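The Ferry Clerk

The last ferry from Ondar to Skasevar left at 4:15 in winter, and she sold the tickets for it. In summer there were other boats and other clerks. From January on there was only her, in the office at the end of the pier, with a heater under the counter and a radio that got one station.

A man came in at ten to four with a suitcase and a cardboard tube. He put the tube on the counter and asked for a single.

"Return is only two dollars more," she said.

"Single."

She printed it. He paid in coins, which took a while, and then he didn't go out to the boat. He stood by the heater and looked at the timetable on the wall.

"Is the Treloar house still up?" he asked.

"On the hill? It's up. There's no roof on the back part."

"I was born in the back part."

She didn't know what to say to that, so she asked if he wanted coffee. He said yes. She poured it into the cup she kept for the ferry captain, who wouldn't be in until after the run.

He took the cap off the tube and pulled out a chart. It was an old one of the strait, drawn before they moved the channel, and it wouldn't lie flat. She put the stapler on one corner and her keys on the other. He showed her where the herring boats used to tie up, and a rock called Narkitz that she had only ever seen as a buoy.

"They blew the top off it," she said. "Before my time."

"My father hit it twice."

He drank the coffee. Outside, the deckhand was already taking in the stern line, and she knocked on the window and held up one finger. The deckhand shrugged and let the line go slack again.

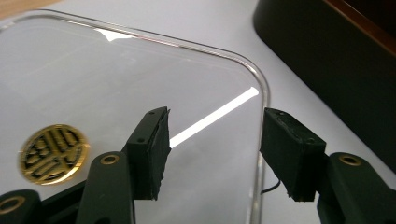
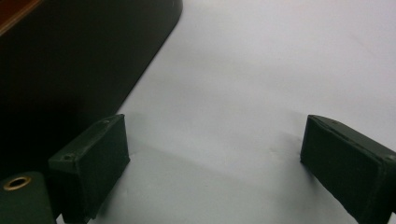

Pale surfaces, two views.

"You'll miss it," she told him.

"I know." He rolled up the chart, but he left it on the counter when he picked up the suitcase. "There's a wall here. You could put it up."

"You don't want it over there?"

"I know where everything is over there."

She watched him walk down the pier. He went slowly and kept to the middle, where the boards had been salted. The deckhand took the suitcase from him and helped him over the gap. Then the boat backed out, turned, and went off past the breakwater with its lights on.

She washed the cup and wrote the day's total in the book. It came to $274, nearly all of it freight. At five she turned off the heater. She unrolled the chart one more time and held it against the wall beside the timetable, but it was wider than she had thought, and the timetable would have to move. She went to look for a screwdriver.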